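Legislative researcher, health and family law

Clamine is looking for a researcher to follow state bills on maternity care, adoption and parental leave. We publish plain summaries of new laws for 670 member clinics and advice offices, and we take no side on the bills we cover.

You will read bills as they are filed, note amendments, and write summaries of no more than 900 words. Committee hearings often run past 7 pm, so some evening work is expected while the legislature is sitting. The post is for 19 months, starting in November, and is based in our Hendriks Street office. You may work from home 2 days a week.

You need a degree in law or politics, or similar working experience. Please send a CV and one short piece of writing through the Alinon jobs page.
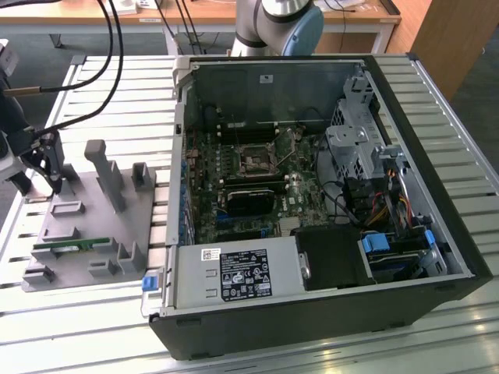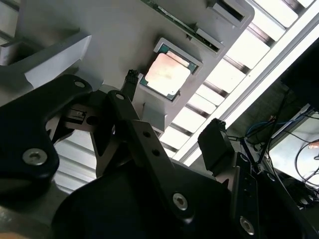
We interview as applications come in and will close the post once it is filled. Travel to interview is paid.

Comments

Dundix: Is a law degree from abroad accepted?

Clamine jobs: Yes, it is.

pollyread: Applied last week, the form would not take a PDF over two pages.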